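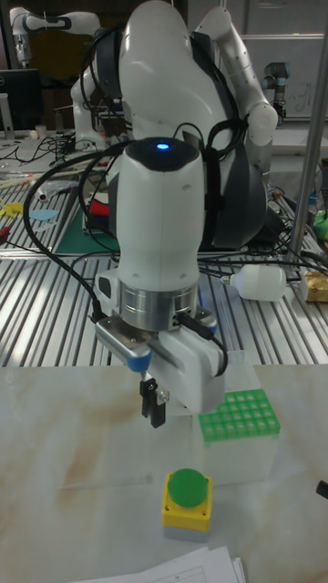
O botão verde de base amarela e a grade verde.

Oi, gente! Na quarta alguém perguntou:

> Dá pra arrumar a bancada da Titau sem comprar mais nada?

Dá sim – só falta decidir o que fica no tampo marmorizado. Por mim, botão e grade ficam, e o resto vai pra caixa Vullix (cabem 7 fileiras).
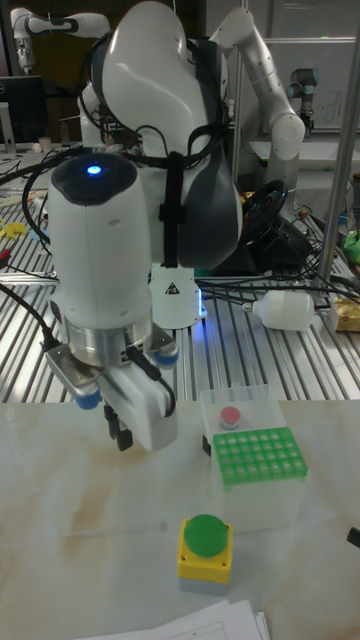 E os cabos pretos eu prenderia todos de um lado só, que me dão uma agonia!
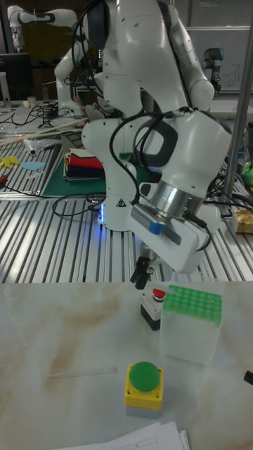 Panos dobrados sobre a base de corte verde.

Comentários
– Apoio a caixa!
– E os papéis, vão pra onde?

Contato: lista Plallent | Voltar ao topo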